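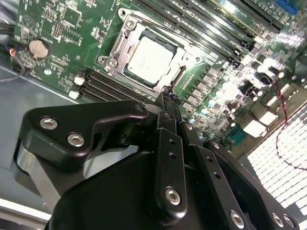

The gripper near the processor socket of a server board at the Vavalley college workshop.

Students teach robot arm to service old servers

By Evdokia Sarantis
November

A group of engineering students in Vavalley is programming a robot arm to carry out basic repair work on second-hand servers, and will enter it in the Skullano student automation contest in the spring.

The team has been working in the college's electronics workshop since the start of term. Its machines were given by Psarras, a local hosting company that was clearing out old equipment. The arm belongs to the college and was used until last year for sorting exercises with plastic blocks.

The contest asks each team to choose a maintenance job that is normally done by hand and to complete it without anyone touching the machine. The Vavalley students have picked memory modules. Their arm must find the right slot on the board, open the latches, lift out a module and put another in its place.

Thanasis Kourkoulas, who teaches the automation course, said most of the first month went on getting the gripper into position.

"The board is shiny in places and there are cables across the chassis," he said. "A person looks past all that. The program has to be told what to ignore, and if the light changes you may have to tell it again."

The students named their project Gosura. It uses a small camera carried close to the gripper, so that the view moves with the fingers. The pictures are compared with a set of 2000 stills the team took and labelled themselves, showing sockets, slots and connectors from different heights and under different lamps.

Removing the processor is not part of the contest task, but the students use its socket as a landmark. The arm first lines itself up with the metal bracket and then works out where the memory slots are. Kourkoulas said the method was suggested by a second-year student after an earlier attempt, based on the corners of the chassis, gave poor results on boards that had been fitted at a slightly different angle.

How hard the fingers press is the other main concern. The team has set a low limit on the force and the arm stops when it is reached. Spare boards that no longer start are used for the early trials, and working ones are kept for later.

The college has put 700 euros towards parts, most of which has been spent on finger plates and fixings. The plates are cut in the workshop next door, and the students have already changed the design once to make them narrower.

Skullano teams are allowed 3 attempts on the day, with the best one counted. Points are taken away for damage to the board and for any help given by hand.

The group meets in the afternoons after lessons and is open to students from other courses. Anyone who would like to join should speak to Kourkoulas in the workshop before the end of term.

Last updated: November, 16:40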